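### 4.2 Pouring by hand guidance and by remote control

Of all the tasks in our set, pouring is the one we enjoyed teaching most. It looks easy, yet the person teaching has to think about tilt, height and flow all at once. We compared two ways of giving the robot its lessons: holding the arm and moving it through the pour (hand guidance), and driving it from the Braluven desk with a pair of small handles (remote control). Figure 3 shows the pour, with the right arm tipping a white bottle over a pink cup. 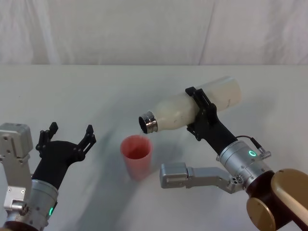
*Reading time for this section: 2 minutes*

**Figure 3.** The pouring task.

Both teachers, Rogério Holanda and Duyên Khổng, used both methods. We kept 654 demonstrations in all and trained the same Plumance policy on each half. Hand guidance felt natural from the first try, and new teachers loved it. Its weak spot was the last part of the tilt, where a hand on the wrist tends to push the whole arm sideways as well as turning it. Remote control took longer to learn, but the wrist paths it gave were lovely and smooth, and a teacher could stop the tilt at a chosen angle and hold it there.

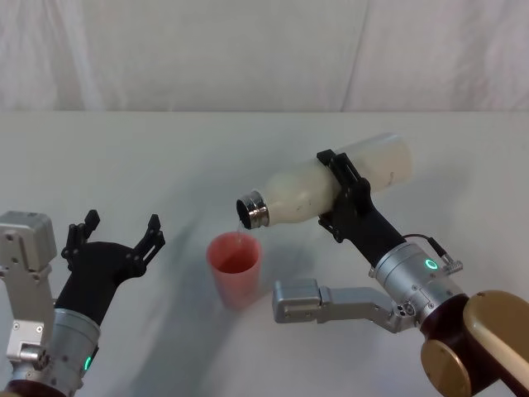
We were most curious about the start of the flow. A bottle with a narrow neck gives very little warning before liquid leaves the lip, so teachers learn to slow down early. Duyên slowed down in nearly every remote session, and the trained policy picked up this habit from her without any extra label or reward. That was a delight to see! Policies trained on hand-guided lessons slowed down later, and their paths varied more from one run to the next.

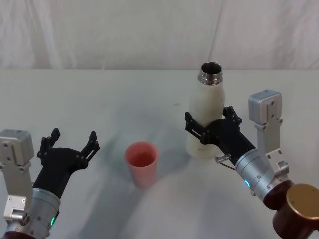
Grip height mattered more than we had guessed. Holding the bottle round the middle leaves the shoulder clear and keeps the turning point close to the centre of the body. In an early round of 62 lessons we let teachers grip wherever they liked, and the policy then wavered between high and low grips. We left that round out of training and kept it for the tests in Section 5, where we also try the Lò controller on the same task.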